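Projet Prurnine, point d'avancement pour Sima
29 juin 2023
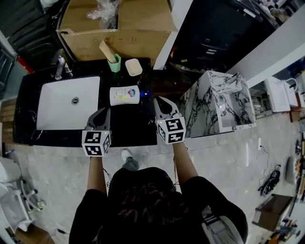

Journée portes ouvertes tenue comme prévu dans les locaux de Villia. Je fais vite, le rapport complet suivra avec les annexes financières.

Public : surtout des gens du métier, deux classes de lycée pro le matin, quelques voisins. Les démonstrations par groupes de 10, rythme tenu jusqu'à midi, ensuite retard d'un quart d'heure jamais rattrapé. À revoir pour la prochaine : prévoir une vraie pause, les opérateurs fatiguent des poignets.

Ce qu'on a montré : la saisie de petits objets de salle de bain sur plan vasque, avec les pinces tenues à la main, une dans chaque main. Flacon de savon couché, savonnette, gobelet vert. Le flacon reste l'exercice le plus parlant pour le public, tout le monde comprend tout de suite. Le plan en marbre noir brillant plaît beaucoup mais pose question côté reflets, Fendar doit nous dire si on garde ou si on passe au mat pour une partie des séances.

Où on en est sur les chiffres : 2 487 démonstrations enregistrées depuis le début, dont 300 à reprendre (marqueurs mal lus, gestes interrompus). Pas dramatique, mais ça mange du temps de tri. Objectif de juin atteint pour la partie vasque. La partie rangement, non : on a 400 séquences de moins que prevu, la livraison du mobilier est arrivée trop tard.

Questions revenues souvent pendant la visite : est-ce que le robot fera le ménage (non, pas l'objet du financement), combien coûte une pince, que deviennent les enregistrements. Sur le dernier point notre réponse était floue. Il faut une fiche d'une page, rédigée avec vous avant la rentrée.

Points négatifs. Signalétique insuffisante, des visiteurs sont entrés par le quai. Son très mauvais dans le fond de la salle. Câbles au sol, remarque faite par un des enseignants, il a raison : goulottes à commander, devis demandé.

Budget : poste accueil légèrement dépassé, compensé par l'impression des dépliants faite en interne. Rien à signaler sur le matériel.

Suite : reprise des séances rangement dès lundi, tri des démonstrations à refaire en parallèle, réponse de Fendar attendue pour les surfaces. Merci de nous confirmer le versement de la deuxieme tranche, la location du local en dépend.

L'équipe Prurnine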